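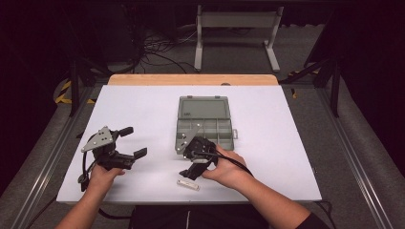
One reader of this wiki wrote in to say that a compartment box is just a drawer that travels, and that an article on it ought to start with drawers. I see the point, and drawers do get a section of their own further down, but I'm starting with the box!

Compartment box

A compartment box (also called a divided box, a parts box or, in my family, the bits box) is a shallow case with a hinged lid and a tray split up by thin walls. People keep small things in them: screws, beads, fishing hooks, buttons, fuses, earring backs, the tiny feet that fall off furniture. Most are plastic now. I've used them for years and I have strong feelings about them, so please read the bits on latches with that in mind.

Parts

The usual box has a tray, a lid, a hinge along one long side and one or more latches. The hinge is often just a thin strip of the same plastic, folded over and over until one day it cracks. Better ones have a pin. My oldest box is a Clernance with a pin hinge, and it has outlived two desks and a garage roof.

Walls between the compartments are either molded in or slotted. Molded walls can't be moved, but nothing creeps under them. Slotted walls let you make a long space out of several short ones, which is lovely until a washer works its way beneath and turns up with the wrong family.

Sizes

Small ones with 8 compartments are handy for pills, beads or sewing things. Shop boxes can have over 50, and by then you need labels or a very good memory. I write on masking tape, and I put it on the tray as well as the lid, so I can still read it when the box is open.

Lids and latches
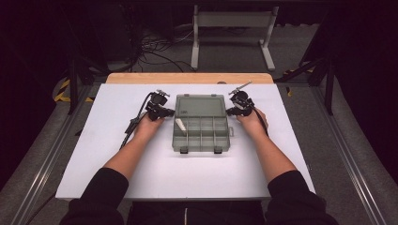

Lids deserve more thought than they get. A lid that folds all the way back and rests on the table is a pleasure, because you can reach in from either side and nothing swings down on your knuckles. The drawback is that the box takes up twice the room, so clear a space first (a big white board like the one under this box makes a good surface, since dropped bits show up nicely on it). A lid that only opens partway is better on a crowded shelf and worse for everything else.

As for latches, I like two along the front. One in the middle lets the corners lift, and small beads will find that gap in a moving car. Close them with the box flat, never on its side.

Long things in short spaces

Every collection has something that doesn't fit its square. You can lean it across at a slant, take out a wall, or give it a box of its own. I lean things for as long as I can get away with it. If the lid has to be pressed down, though, it's time for a bigger box.

Boxes and drawers

Back to that reader. Small drawer cabinets, such as the Sirnside wall units, do the same job and are quicker to get into. They're no fun to carry, and a pulled-out drawer has no lid to save it when it tips. I once picked 400 mixed rivets out of a rug, and I've kept my rivets under a lid ever since.

Cleaning

Warm water, dish soap and an old toothbrush for the corners. Let the tray dry upside down on a towel.

See also: Tackle box; Bead tray; Egg carton; Wevelwood sewing chest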